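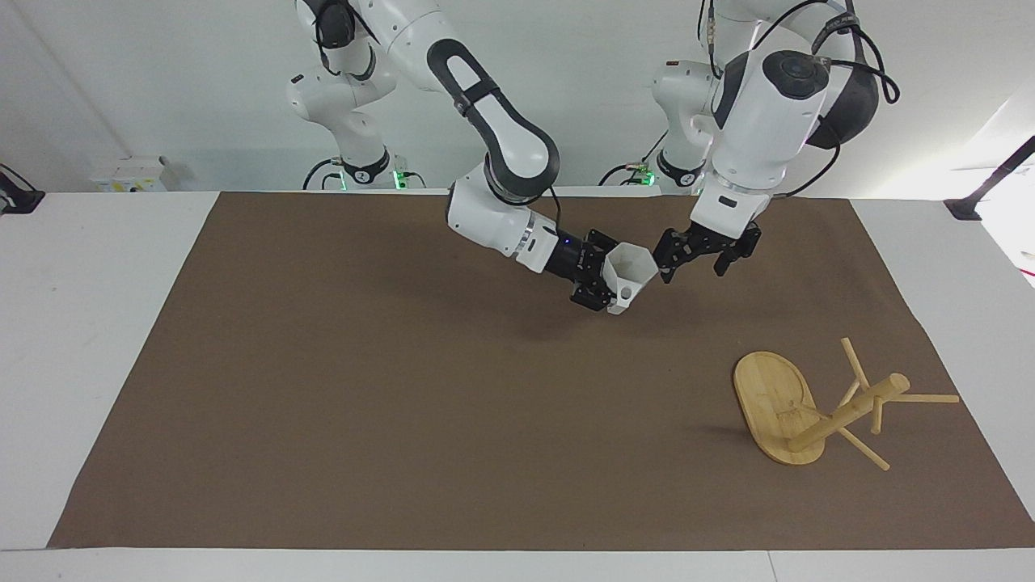

Raghda Zein
Long one, sorry in advance, but a few of you asked why the Birari cell was down on Saturday and I'd like it all in one place.

Raghda Zein
The task is hanging a cup on a mug tree. Right arm holds the cup, left arm takes it, peg goes through the hole. We had 3,156 attempts logged and I was feeling very pleased with us (you can guess where this is going).

Raghda Zein
During a handover the right gripper didn't let go. The left one closed on the rim and pulled, the right one kept holding, and for 4 seconds the two arms had a quiet little tug of war until I got to the stop button. No one hurt, cup fine, me a bit shaky.

Raghda Zein
The open command had gone out, but the reply never came back, and our code took silence as a yes. I wrote that line myself back in February and I remember thinking it was a nice shortcut - oh well!

Raghda Zein
So now the second arm won't pull until it hears that the first gripper is open, and if it waits more than 400 milliseconds both arms freeze where they are. I also brought the force limit way down, which makes everything slower and me much happier.

Raghda Zein
If you run the Skadov handover script, please go check yours - it has the same shortcut in it, and I'm the one who shared it around. Fixed copy goes up tonight, once I've had some dinner.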